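Gripper notes, part 3: litter pickup on carpet

Both arms now run the same Vakau controller, so the fingers are the only thing I changed between sets. Crumpled paper and wrappers, low-pile carpet, one black bin by the nightstand.
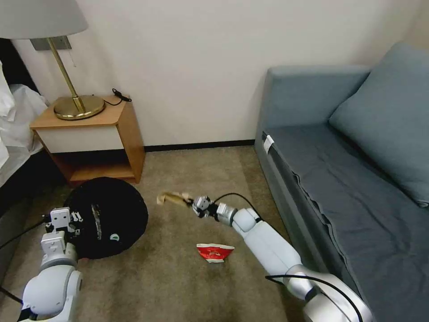

The Candik fingers got 76 of 173 picks at the default closing force. Dropping the force made thin paper worse. Approach height mattered more, and 14 mm was the best setting I found.

Next up are the Brindeo pads, same objects, same height.

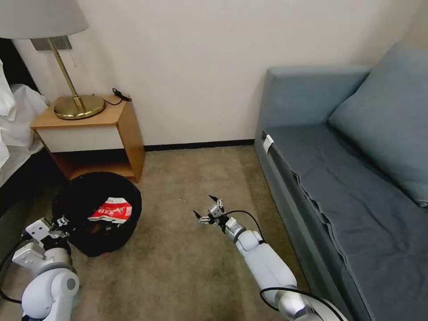 Posted by Desta Negash in Grippers | May

Cable slack at the wrist is still on my list.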